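Home Menu Gallery Visit Contact
2 min read

The snack counter at Stetodley, in pictures

Wed 20 February

I was told the new snack counter at Stetodley would change how the building eats lunch. I have heard that one before. Nour Zein sold it to us as "a proper little café," and Marlene Gerlach, who had the old vending machine taken out in September, says people love it. Maybe they do. I went over with a list of doubts and came back with most of them.

The budget was 933 dollars, and I'd like to know how much of it went on racks. Racks are nice. They also make a small amount of food look like a large amount of food, and I suspect whoever stocks the place knows that. The pastries come from Pramanik and the sandwiches are made up by Kumudini Kanagaratnam, who deserves better billing than she gets on the sign.

Prices are fair, I'll give them that. A pastry is 2 dollars. I was less impressed by the talk of serving 200 people a week out of something that fits on a tabletop. Shafiq Gunawardena thinks it can be done if everybody stops showing up at noon. Good luck with that.

One picture, then, and my notes on the rest of the counter after it.

The tabletop

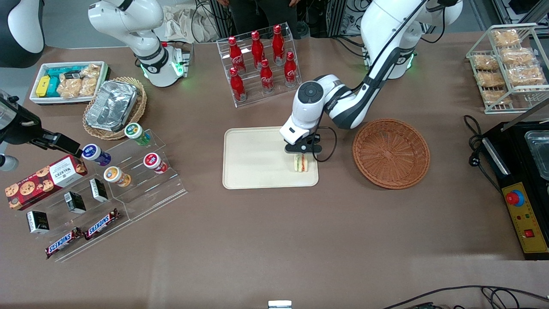 Sandwich on a cream tray, standing on its edge, with red and green filling showing. It's small. I would want a second one. The Cokes get their own clear rack, two rows of three, and the wrapped pastries have a white wire stand in the corner. The wicker basket is a handsome thing, but I can't eat a basket.

What I'd still change

Put the prices where people can read them before they get to the front of the line. Offer something to drink that isn't soda. Mal-soon Son has asked for tea twice now and so have I.

Previous gallery Next gallery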